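July 10, 2026
Posted by Lina Farah

Marwan Dabbas wrote:
> I'm 251 pages into the draft and I still can't
> tell Hakim's brothers apart. Is it a problem if
> the minor characters blur together? My reader
> says cut one. I don't want to.

Marwan,

I had the same trouble with Womlow. The first draft ran to 583 pages and had two aunts who did the same job in every chapter. Issa Tannous read it and kept writing "which one?" in the margin. I merged them in December and only had to rewrite 58 pages, fewer than I'd feared.

Before you cut a brother, try giving each of them something he wants from Hakim. One could want money and the other could want him to come home. If you can't think of a second want, you probably have one character with two names. Check the names too. Yours both start with S and both have five letters, and I mixed them up even when the dialogue was clear.

I wouldn't bother with eye colour or a limp. Readers forget those by the next chapter.

Ruba has offered to read the first 100 pages of anyone's draft before the next meeting. Send it to her directly, double spaced, and please put your name on it this time.

I'll bring my marked-up copy of chapter four if you want to see how the merge was done.

Lina

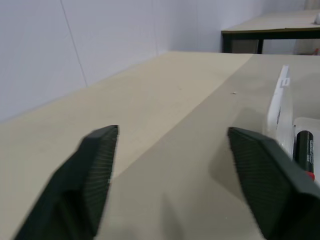 The tabletop, pale beige with a wood look.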